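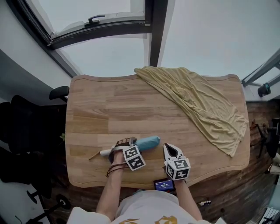

Umbrella station, left gripper over the canopy.

The Kistura entry was due in February, and the rules allowed up to 3,000 recorded folds per team. Velwood had 550. The club had split the table time into shifts, and the last shift of Fri 4 January belonged to the youngest member, who had joined for the soldering.

She wore both grippers and kept her elbows low so the cubes stayed in view. The left one had the ribbed finger. It pulled slightly to one side, and she had learned to start each approach a little early to allow for it.

Approach, close, lift, turn, set down, open. The policy, which the club called Pendular, would be trained on whatever she did. If she hesitated, it would hesitate. The log from the autumn showed this clearly: seven trials in a row in which the arm stopped above the handle and waited, as the previous operator always had, for someone to say go.

She checked the timer and began. On the lift the umbrella rolled in the grip, and without thinking she tapped it twice against the tabletop to straighten it. Her grandfather did that at his front door.

The protocol said to discard any episode with an extra contact. She read the line again. Then she entered the episode as valid, typed "two taps" in the notes field, and reset the umbrella for the next one.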